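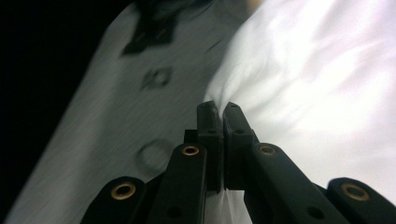
Most of the questions we get at the Trondbridge shop are about whitening products, and most of the people asking have already bought one. I sell laundry supplies for a living, so you can weigh my answers accordingly, but I don't stock half of what gets advertised. White fabric is where the big claims get made. Bright white cloth with a few soft folds in it looks clean under almost any light, and that tells you very little about whether it is.

Do optical brighteners clean anything?
No. They are dyes that take in ultraviolet light and give off a bluish glow, so the cloth looks whiter. The dirt can still be there. If you like the look, fine, but don't pay extra for it as a stain treatment.

Is vinegar in the rinse worth it?
It can help a little with mineral residue if your water is hard. I wouldn't expect more than that. Never put it in with chlorine bleach, which gives off a dangerous gas.

What about baking soda and vinegar together?
They mostly cancel each other out. You get fizz and some slightly salty water. Kiyoshi Shibata wrote in to say it saved his tablecloth, and when I asked what else was in the machine he said detergent and an oxygen bleach. I'd credit those.

My towels have gone gray. Do I need a "stripping" kit?
Probably not. Try less detergent, a smaller load and a hot wash if the label allows it. Dark water in the tub looks impressive in videos, but loose dye turns water dark too.

Do laundry magnets or washing balls work?
I have yet to see one beat plain warm water. The Stinar ball we were sent in April claimed 1000 washes. Berenice Carrillo and I ran it against no detergent at all on 38 stained napkins, and neither of us could sort the two piles afterward.

Can chlorine bleach make whites yellow?
Yes, on some fabrics. Wool, silk and spandex are the usual victims. Check the label first.

How much detergent should I use?
Start below the line on the cap and go up only if things come out smelling or looking dirty. The people who print the cap also sell the bottle.

Will you test a product if I send it in?
Maybe. We have over 46 waiting and 2 people to do it. Please don't send opened bottles.

Last updated 2025-11-25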